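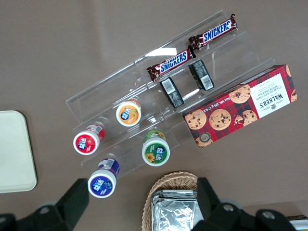

Flumstead Baking Circle – Visits & Outings

The Trastari molding works sits behind a tire shop, and we walked past it twice. Araceli Cervantes, who had organized the trip and sent us all a map, was at the back of the group and said nothing.

They make polycarbonate chocolate molds, plus a smaller line in silicone for people like me who can't be trusted to polish anything. Our guide was Damián Galindo, who spent the first half hour on the subject of draft angles. If the sides of a cavity are too straight, the bonbon stays put and you end up hitting the mold on the counter and saying things. I have a whole drawer of molds like that at home, none of them Trastari, he was glad to hear.

The presses run hot and loud, so we got earplugs and a lot of pointing. One operator, Markos Tsakiris, let us hold a reject with a hair-thin scratch in one cavity. I couldn't find the scratch. He found it again with his thumb, looking elsewhere.

The catalog runs to 180 shapes, of which I would use four. Tonantzin Becerra asked whether anyone buys the lobster. Somebody in Sepúlveda buys it by the case, apparently, and they don't ask questions.

The factory shop opens at 2 and takes cards. Standard trays are $29, and there's a seconds bin by the door with nearly everything in it a bit cloudy. Rigoberto Palacios went in for one tray and spent $70. I bought the lobster.

Next visit is the Namis sugar mill in February. Bring closed shoes.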